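Sunday, gone nine in the evening

Feet up at last, tea going cold on the arm of the chair, and I've got that nice ache across the shoulders you get from a day of lifting things that weren't all that heavy but were awkward. Sorting day! I've been putting it off since we moved the bench stuff into the new unit at Skosstead, and if Rodica hadn't rung at half past eight this morning to ask whether I was up (I was not up) I'd have put it off again.

So, the drive over. Rained the whole way to Brinby and then stopped dead at the roundabout, and by the time I'd parked it was that thick warm July air where your shirt sticks to you before you've done anything. Rodica was already in with the shutters up and the radio on. Virgil turned up twenty minutes later with a bag of those cheese pastries his wife's cousin does, still warm, and we stood about eating them over the sink for far too long.

The plan was to get through the Moldovan boxes. These are the ones we took on when old Moldovan's repair shop shut, thirty of them, and I've been tripping over them ever since. We paid £1,312 for the lot, which seemed a bargain at the time and which I've gone back and forth on in the small hours more than I'd like to admit. Viorica did the inventory from his old ledgers and reckoned there should be 3,732 separate bits in there. I'm not going to check! If she says so, fine. She's got the patience for it and I've got the van.

The trouble with Moldovan was that he never threw a thing out and he never labelled a thing either, or he did, but in his own private code. One box said GOOD and then underneath, in different pen, NOT GOOD. Another said JAKIA, and that took us a while until Virgil remembered it was the name of the kit range he used to sell to the school clubs, little buggies and buzzing beetles and so on. I had one of the beetles on my desk for years. It went round and round in a circle and then off the edge, and I was ever so fond of it.

We did seven boxes. I know, seven out of thirty, it doesn't sound like much for a whole day, but the first three were nothing but cable and cable is the devil's own work. You pull one end and the whole lot comes out like spaghetti, and then you've got to decide if you really want a two-foot length of something with one plug on it. Rodica says no, always. Virgil says yes, always. I mostly sat in the middle going "well, hmm" and putting it on the maybe pile, and the maybe pile is now a box of its own, so you could argue we only did six.

Had a bit of a barney about the screws. Virgil wants them sorted by length, Rodica wants them sorted by head, and I want them in one big jar where I don't have to look at them. We left it. I think Rodica will come in on her own one evening and do it her way and we'll all pretend not to notice.

Lunch was soup from Floarea's, the lentil one, and she'd put in extra bread without being asked. Must take her flask back, it's been in the van since I don't know when. Radu rang in the middle of it to say he couldn't come after all, the boiler man was there and had found something else wrong, and did we want the metal shelving from his garage? We did want the metal shelving from his garage! That's the best news of the week. It can go along the back wall where the damp patch was, now that it's been painted over twice and seems to be behaving.

After lunch I moved on to the small electrical stuff, which is the part I like. I got the yellow trays out, four of them, and put the steel one in the middle, and it all looked so neat on the white table that I didn't want to spoil it by putting anything in them. Did, though. I'd decided I wasn't going to mix anything this time, I've been caught out by that before, where you put "just one" odd thing in with the others and by teatime it's soup again. So the little vibration motors got a tray to themselves, the tiny silvery ones with the thin wires and the white connectors. Two of them, all that space, rattling about like two peas. Rodica said it was a waste of a good tray. I said it was a system.
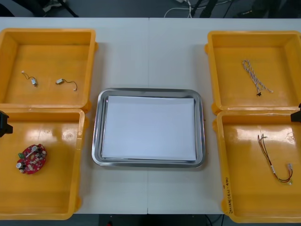 The red board was the other thing I was pleased about. It's a roundish one with notches all the way along its edge and a little green connector block on one side, and none of us has the faintest idea what it came out of. Virgil thinks a lamp. Rodica thinks some sort of toy, on the grounds that it was in with the Jakia things, but then so was half a bicycle bell. I've put it by for Viorica, who'll look at it for four seconds and tell us, and be right, and be a bit smug about it. I do like it though. If it turns out to be no use to anyone I might have it for the windowsill.

Packed up a bit before six. Virgil swept, very badly, and Rodica swept after him. I wrote up the labels in the big marker and managed to get it on my good trousers, the grey ones, so that's them demoted to work trousers. They were tight anyway.

Came home by the back road to miss the traffic and had eggs for tea. I've been sat here since, meaning to do the ironing and not doing it. There's a decent breeze coming in now and next door's cat is on our wall again, staring in.

For next time, before I forget: more of the big marker, the flask back to Floarea, ring Radu about which day suits for the shelving (and ask how long the uprights are, they've got to fit in the van). Find out if Viorica is about in the week. Take my own mug, the ones there all taste of washing-up liquid. And I want to start on the box marked GOOD, NOT GOOD, I've been thinking about it all evening. Virgil shook it and says it's heavy and something in it slides.

Right, tea's stone cold. Bed.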